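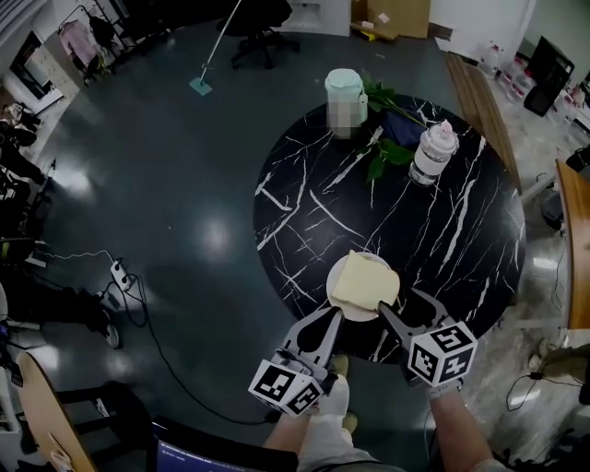
Kulton Residence Services reminds all residents that the breakfast service in the shared lounge has moved to plated portions. Bread is served by the slice on a round white plate, as on the marble table, and should be eaten at the table. Please leave the far side clear for pitchers and bottles. 1/4

Stone tabletops mark easily. Juice, coffee and lemon should be wiped up at once with a soft, damp cloth. Vinegar sprays and scouring pads are not permitted on any table in the Konine or Trallmont buildings. 2/4

Crumbs are to be brushed onto the plate and emptied into the food waste bin by the door. Residents who find a chipped plate are asked to hand it in at the front desk, where a replacement will be issued. 3/4

The revised breakfast hours take effect 10/13/23. Requests for bread without wheat or dairy may be left at extension 1749 before 8 p.m. the evening prior. Residents of Zúñiga House should continue to use their own dining room. 4/4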